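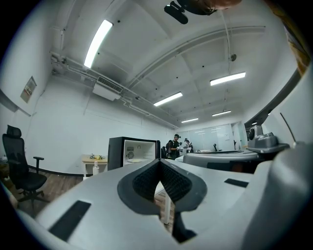

Sizing trials, continued – February, Sunday

Started at 8:15. Radiator was off all night so the room was cold and the first gelatin pot skinned over before I had the sheets sorted. Put it back on the water bath and waited.

Carrying on from the last entry. The question is still whether we can get the Skarnent cotton sheets to hold a pen line without feathering and without the surface going shiny. Unsized sheets from the same beating are the controls. There are more than 300 of them left from the January run, so no need to be careful with stock.

Stock solution

Soaked the gelatin cold until the granules were swollen right through, then topped up to 1,000 ml with the Dromness tap water and warmed it slowly. The last batch was made with distilled. I want to know if the tap water makes any difference, as carrying the distilled up the stairs is a pain and we go through a lot of it.

Gelatin is the Coetzee technical grade, the tub with the cracked lid. It smells stronger than the old one and the solution is more yellow. No visible specks after straining through muslin. The tub needs a new lid or decanting into a jar. The top layer had clumped.

Alum dissolved separately in a little hot water and added last. The pot thickened when it went in, same as before, then loosened again with stirring. I added it too quickly. Next time a spoonful at a time with the pot off the heat.

Dipping

Six sheets per strength, three strengths, weak to strong so I don't have to wash the tray between. Slid each one in from the short side, counted slowly to ten, turned it, counted again, lifted by two corners and let it drain over the tray.

Weak: fine to handle. One corner tore on the lift, my fault, thumb too far in.

Medium: fine. Small bubbles trapped under two sheets, which I pushed out with the flat brush. Marked those on the back in pencil once they were dry enough to take it.

Strong: heavy and slippery. The tray had cooled by then and the last two sheets came out with ridges of jelly along the bottom edge. I wiped the ridges with a damp sponge, and that probably took some size off the surface as well. Don't trust those two for the pen test.

The tray loses heat faster than I allowed for. Either dip the strong batch first and accept washing the tray, or stand the tray in the big pan of warm water. I'd go for the pan.

Pressing and drying

Stacked between felts, light pressure only, a few minutes. The felts want washing. They have gone stiff in the middle from old size and left a faint weave mark on the medium sheets. You can feel it with a fingernail more than you can see it.

Hung by one edge on the line with the wide clips. The narrow clips leave rust, please don't put them back in the same box. I've moved them to the drawer with the broken bone folders.

Line was full by 11:00. Left the door open to the corridor for air. Curl was bad on the weak sheets within the hour, all toward the felt side. Strong sheets hung nearly flat. Didn't expect it that way round. The weak ones were nearest the door, so it could be nothing more than the draft. Swap the order next time before making anything of it.

Pen tests

Used last week's dry sheets for these, as today's need to cure. Same layout on every sheet: a row of straight strokes with the broad nib, a row with the pointed nib, one block of cross-hatching, one line erased with the hard eraser and written over.

Ink was Stustau black, fresh bottle. The end of the old bottle had gone thick and flattered the paper, so I've thrown it out. The earlier results with it should be read with that in mind.

Controls: feathered straight away, show-through on the back, as expected.

Weak: broad nib acceptable, pointed nib feathers wherever the stroke slows down. Over the erased line it behaves like an unsized sheet.

Medium: clean on both nibs. Slight spread at the crossings in the hatching. Erased line holds if you rub gently and fails if you don't. This is close to what we want.

Strong: very crisp but the ink sits on top and takes ages to dry. I smeared one with my sleeve long after I thought it was safe. Surface has the shine we were trying to get away from. Crackles when flexed.

Tried one medium sheet that had been burnished with the agate. Shine came up, though a softer kind, and the pointed nib ran over it very nicely. Could be offered as a separate finish. Burnishing a whole sheet by hand takes longer than making it, so not for the general stock.

Water drop test on the same sheets: controls soaked it up at once, weak went dull quickly, medium held the drop until I got bored and blotted it. Not a proper test. I need to sit there with the timer.

Tap water

Too early to say. The solution was a bit cloudier than the distilled batch, but that may be the new gelatin. I changed two things at once, which was careless. To separate them, make a small pot of the same gelatin with distilled and dip six sheets at medium strength only.

Problems and odds and ends

Leftover size is in the fridge in the blue-lidded tub, labeled. It will keep a few days. If it smells, pour it on the compost and don't put it down the sink. The trap has only just been cleared.

The water bath thermostat overshoots when the lid is on. Keep the lid off and watch it.

We're low on blotters. The offcuts from the Skarnent order would do for small sheets if somebody trims them.

Pencil marks on the backs: W, M and S for strength, a T for tap water, a small circle for bubbles, a cross for the sponged ones.

Next

Take sheets down once they're fully dry and stack them under the board. Leave at least a week before testing.
Wash felts, no softener.
Small distilled batch, medium.
Tray in warm pan.
Repeat the hanging order swapped.
Timed water drop.

Finished 3:40, trays rinsed, heat off at the wall.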